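April, 22:40
Posted by Sorin Vukčević to the Tastcombe workshop list

Re: Door practice before we build the real thing?

> Before anyone cuts timber for the test door, can we see how the
> two-armed model behaves in the simulator? I'm mainly worried about
> the wrist cameras. On my little Trovley arm I lost sight of
> everything as soon as I got close. Also, do we still want a knob,
> or are we going for a lever? I've got a box of old handles here
> and would like to know which ones to bring in.
>
> Janevski

Evening all,

Good questions, and I've had the whole evening with it, so I can answer most of them. The bedroom is in and loads without complaint now – bed, carpet, little side table, the door in its orange frame. I know some of you thought the furniture was a waste of effort, but I like having a proper room round the robot (and it makes it much easier to tell which way up I am when the head camera is tilted over like this!).

I went with dark grey planks and bright orange trim for the door. It's not something I'd hang at home, but the edges are easy to pick out, even when a wrist camera is pointing up at a daft angle. Both grippers are the plain two-finger sort, same as the ones in the parts drawer.

I've put in three views from tonight. The first and last are wrist cameras, the middle one looks down over the robot's torso with both arms raised. 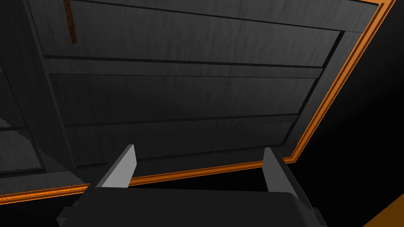
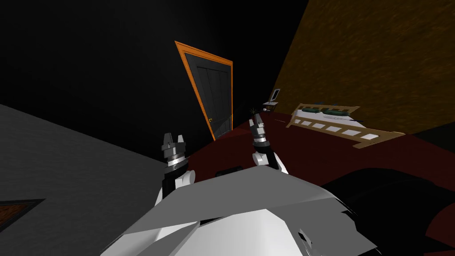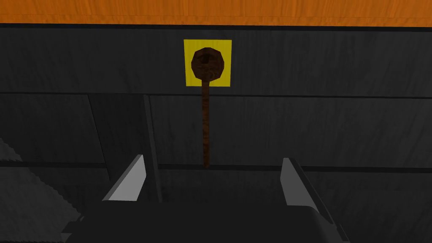
What I changed tonight

1. The wrist cameras are further back. I had them nearly at the fingertips before and the view was useless. You now get both fingers and a decent bit of whatever is beyond them. The price is that the gripper body takes up the bottom of the picture, but I can live with that.

2. The gap between the fingers. I've left it wide for the approach. I kept fiddling with a narrower one and clipping things with the left finger, so please leave the opening alone in the shared settings until I've had another go.

3. The step limit. It was 2000, and the slower approaches were running out of time halfway across the carpet. I've put it up to 2929, which is a silly number I got by adding up the stages in my notebook, but it works on my machine.

Still to sort out

The handle hinge is my main headache. It's stiffer than I meant it to be and I can't find where I set it. The file came over from the old Sostau project and half the names in it mean nothing to me – if anybody remembers how the joints were labelled, please shout.

I'd also like the door to start slightly ajar in a few of the runs, so we can practise pulling separately from turning. I've got 11 start positions saved and they all begin with it shut.

As for the box of handles, Janevski, bring anything with a long straight lever on it. Round knobs can stay in your shed for now. If you've got a lever that hangs straight down, even better, that's the one I'd like to copy first.

I'll put the scene file in the shared folder once I've tidied the names up a bit. Don't overwrite the old one, please, my backup of it is on a laptop that won't charge.

Cheers,
Sorin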